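Cotton tee hems rolling up after the first wash – what am I doing wrong?

Hakdale Home Forum > Laundry & Clothing Care

peachpit_40
Joined in May

Okay, I need help before I throw my whole dresser out the window. I bought two soft cotton tees from Daterau (not cheap for a T-shirt!) and after one wash the bottom hems flip up and stay flipped. I wash cold, tumble on low, fold right away. I smooth them flat with my hands and 10 minutes later they've rolled up again. My older tees never did this. Is it the dryer? The detergent? Me?
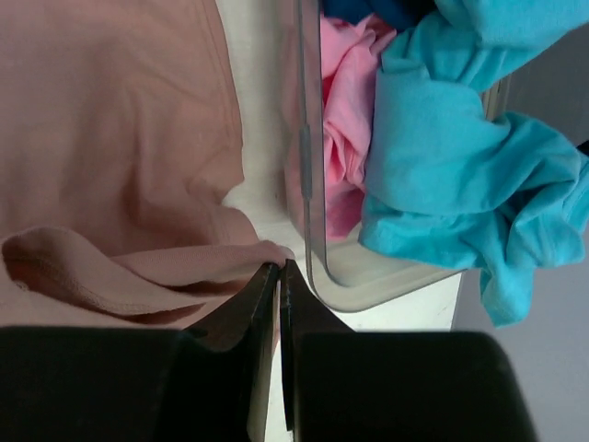

Pink hem, curling over on itself again.

I don't own an iron and I'd really like to keep it that way.

slowspin
3000 posts

It's the dryer. Knit fabric wants to curl toward one side, and heat makes the stitching in the hem pull tighter than the cloth around it. Hang them upside down by the hem while they're damp, clips at the side seams, and give the bottom a good tug before you walk away. I haven't tumbled a T-shirt in years and mine hang straight.

mudroom_mom

Gonna disagree with slowspin, sorry. I line dry everything and I still get the flip on anything with a narrow hem. To me it's how the shirt was sewn. If they stretched the fabric while stitching, it'll roll no matter how you dry it. I had a Prutine one that did it straight out of the bag, never washed! Sent it back.

slowspin

Sure, a badly sewn hem is a badly sewn hem. But peachpit said it was fine before the wash, so I'm sticking with heat.

mudroom_mom

She didn't say that, she said "after one wash." Could've been the sizing washing out. Stores sell them pressed flat.

peachpit_40

Um, it was flat in the store? I didn't exactly inspect it, lol. I'll try the upside down thing tonight. Clips leave dents though, don't they?

slowspin

Little ones. They come out when you wear it.

Orbán

Fabric softener is the thing I'd drop, whatever you decide about the dryer. I used it on all my knits and they got so limp that they wouldn't hold any shape at all. Half a cup of white vinegar in the rinse and that's it. No, it doesn't smell once it's dry. 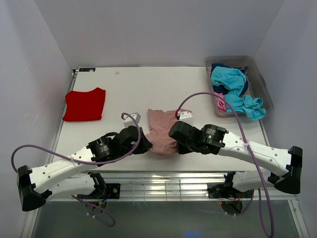
Folding matters more than people think, too. I used to leave my tees in the basket overnight and then wonder why every hem had a crease going the wrong way. Left bunched up in the middle of the table like that pink one, a shirt is going to wrinkle whatever you washed it in. So shake it out, lay it face down, pull the bottom edge straight from both side seams, and only then fold the sleeves in. I fold the hem up inside so the weight of the shirt sits on it in the drawer. Takes me no time at all now.

mudroom_mom

Face down is a good call. I do mine face up and the hem always sneaks under.

tubsock

Or just get a steamer? I hold mine under the hem, pull down with the other hand (careful, it bites), done. Lasts until the next wash.

peachpit_40

Update – hung one upside down, put the other in the dryer like usual so I could compare. The hung one is way better, not perfect, one side still flips a bit. The dryer one is a potato chip. Trying the vinegar on both next.

slowspin

I'll take "way better."

mudroom_mom

One side still flipping is the stitching, I'm telling you. Check whether that side seam twists toward the front.

peachpit_40

It does twist. Ugh. Does Daterau take back washed stuff?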